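Nondel Sink and Dishes - README

Version notes and contents for the picture set "sink and dishes", prepared by Norbert Ďurica. Please read the part about the names before you use the label file, as several of them changed in March.

What is in the set

The set is about one kitchen counter and the dishes which are on it, in it and under it. It has 188 pictures, and 129 of them have labels. The rest are supplied without labels and you may use them as you wish. The subject is everyday: cups, bowls, plates, the sink, the racks where things are put to drain, and the dishwasher drawer.

The counter is white, with a double sink of stainless steel. A rack can stand inside a basin or lie over it, and this is the reason why the rack has two names in the label file and why the basin has a field of its own.

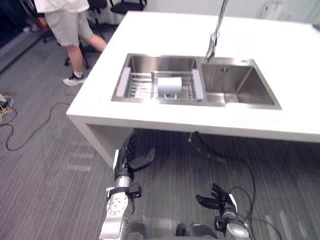 The field "basin" takes the values left, right or none. Left and right are always from the point of view of the picture, also when the counter runs diagonally. If an item lies on a rack, and the rack is in a basin or over it, we write the basin which belongs to the rack. An item on the countertop gets "none", even if it is very near to the rim.

Label names

There are 15 names in the label file. These are the ones which caused most questions:

cup - any cup, with handle or without. The colour goes into the field "colour", not into the name.
bowl - also when it is tilted or upside down.
plate - also when only a thin edge is visible between the tines.
rack_wire - a dish rack of metal wire, with or without plastic end pieces.
rack_roll - a drying rack of parallel rods which can be rolled up.
rack_drawer - the rack inside the dishwasher drawer.
rod - a single metal rod seen so near that the rest of the object cannot be judged.
hook - the metal hooks on the cabinet front.
tap - in the first version this was "faucet". Old files with "faucet" can still be read.

The name "rod" was added late. Before, such pictures had the name "rack_roll", but this was a guess and I removed it everywhere.

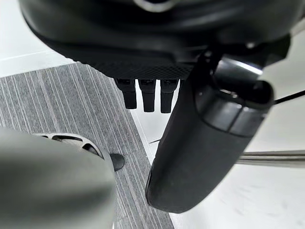

Close view, with a silver metal rod at the right side.

Position of items

The field "lying" says how the item is placed: upright, side, tilted or upside_down. For cups, "side" is used very often. For bowls please expect "tilted". A plate which stands in the tines is "upright", and one which lies flat on the counter is also "upright" - this is not a beautiful solution, but Kincaid's reading script expects it and I did not want to break it.

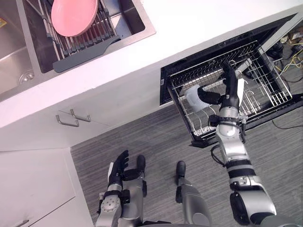
Inside the drawer we label each item separately, also when two items touch. The tines are not labelled. If an item is translucent, the colour is written as "white_tr" or "clear", and small differences between these two should not be taken too seriously.

Files

pictures/ - all pictures
labels.csv - one line per item
names.txt - the label names with short explanations
changes.txt - what was changed and when

The file labels.csv has 500 lines without the header. The separator is a semicolon.

Known problems

- Bright reflections on the steel walls make the border of the basin hard to find.
- Small items at the edge of a picture are sometimes not labelled.
- In the Ploltis copy the field "lying" is missing. Please use the Lokier copy until it is replaced.

Corrections are welcome. Write the picture number, the old value and the new value, one per line, and send them to Norbert Ďurica.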